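# Kitchen robots get a rulebook, and it has opinions about crockery

Trulstead, the trade group for firms that make robots tidy up after people, has published its first code of good practice for kitchen manipulation trials. It runs to 64 pages. The definition of "put down" takes up two of them.

The code covers tests done in simulation as well as those done with real arms on real worktops, and it arrives after a long spring of grumbling among members about whose success rates could be believed. Under the old arrangement, which was no arrangement, a firm could run a task until it went well, write down the good number and go to lunch. A bowl that ended up on a plate counted. So, in one submission last year, did a bowl that ended up on a plate by way of the sink.

From September, members who want the Trulstead mark on their results will have to say in advance what the task is, what counts as done, and how long the arm is allowed to dither. The starting layout has to be fixed and published. If objects are shuffled between runs, the shuffling method goes in the report too, along with every run that failed. Stopping a trial early "for operator comfort" is no longer a recognised category.

Madhu Garg, who led the drafting, said the group had tried to keep to things a small team could manage in an afternoon. "We had a version that was twice as long," she said. "It had a glossary of cups. I'm told the glossary of cups may come back as an annex."

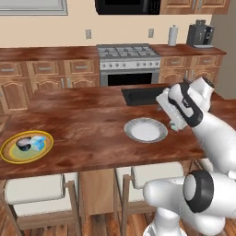
The section on simulation has caused the most fuss. Rendered kitchens are cheap and never need mopping, and most members do the bulk of their testing in them. The code has no quarrel with that. It does ask that simulated results be labelled as simulated on the same page as the headline figure, in type of the same size. An earlier draft said "nearby", and was amended when it emerged that members held a generous view of what was near.

Firms will also have to state how slippery they have made things. Friction settings, object weights and the gripper's closing force must all be listed, so that a rival can repeat the trial and be disappointed independently. Contact with anything other than the named object is to be logged as a touch, a nudge or a collision. The boundary between a nudge and a collision was settled by vote, narrowly, after eight meetings.

Not everyone is pleased. Sunita Katiyar, head of testing at Galindo, said her team already did most of what the code asks and resented having to fill in a form to prove it. She was particularly unhappy with the rule on resting time, which says an object must stay where it has been placed for two full seconds after the fingers have let go.

"Two seconds is nothing for a plate," she said. "For a spoon balanced on the rim of something, two seconds is a career. I'd have asked for five, and I did ask for five, and it's in the minutes that I asked for five."

Galindo will sign up anyway. So will Skeltero, which put out a statement welcoming the code in such warm terms that it took a second reading to notice it had asked for another year to comply. It has been given until March.

For real hardware the rules are shorter, mostly pointing back to the safety procedures labs should have had on the wall already. Somebody has to be within reach of the stop button, and that somebody can't also be the person filming. Breakages have to be recorded by item. Members pressed for an exemption for crockery bought specially to be broken and were refused.

There is no penalty for ignoring any of this beyond losing the use of the mark, a small green circle that few outside the trade could pick out of a line-up. Garg thinks that will do. Buyers have started asking for it, she said, and one procurement office asked for it before it had been designed.

The first public check will be at the group's autumn meeting in Vemomham, where members are to run one another's published trials from the written instructions alone, with the authors kept out of the room. Katiyar has put her name down to test Skeltero's. She is bringing her own stopwatch.

Comments on the code are open until the end of the month. Proposals concerning cups should be sent separately.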